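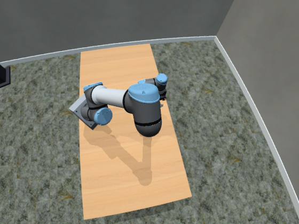 PRESS RELEASE
For immediate use

Midov asks for the evidence behind "brain age" board games

Midov, the independent group for people who buy and play tabletop games, is asking shops to stop repeating health claims on game packaging until the makers can show where the claims come from.

The call follows a summer in which two firms, Gratari and Bekosix, brought out small-board strategy sets sold mainly to the over-sixties. Both promise sharper memory. Gratari goes further and says regular players can expect a "younger brain age" after 4 weeks. We wrote to both firms in June to ask how brain age was measured and who was tested.

Gratari sent us a brochure. The brochure says the result was "seen in our community of players", which seems to mean people who had already bought the game and chose to fill in a form. There were 471 of them. We asked whether anyone had been compared with a group who did crosswords, or gardening, or nothing in particular. We have not had a reply to that.

Bekosix told us its wording was "aspirational" and would be looked at before the next print run. It did not say when that would be.

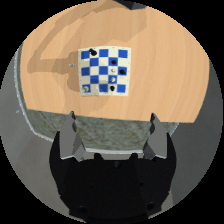
Midov Press Bulletin, No. 471, page 4

We have nothing against small boards. Plenty of our members like them, they fit on a tray, and a game is over before the tea goes cold. Learning a new set of rules may well be good for you. So may many other things, most of them cheaper. A plain draughts set from a charity shop costs a fraction of the Gratari box, and we have yet to see any reason to think it does less.

The refill cards are another matter. Both firms sell a monthly pack of "graded challenges", and buyers who sign up online are moved on to a paid plan after 7 days unless they cancel. The notice about this is in the terms and conditions, under delivery. Several members only found it when the money had gone out.

We are told that the trade body Didenko is drawing up a voluntary code on health wording, due in October. We will read it with interest, but the last voluntary code we were shown had no penalties in it and no list of who had signed.

Until something firmer appears, we suggest that buyers:

Ask the shop what the claim on the box is based on.
Look for the cancellation terms before giving card details.
Try a game at a club or library first. Many will lend a set for nothing.

Anyone charged for a refill plan they did not mean to take out can write to Midov for a copy of our standard refund letter. Members and non-members can both have it, and there is no fee.

Notes to editors

Midov takes no money from game makers or shops. Copies of our letters to Gratari and Bekosix, and such replies as we received, can be had from the press desk on request. The desk is open until 4 pm.

ENDS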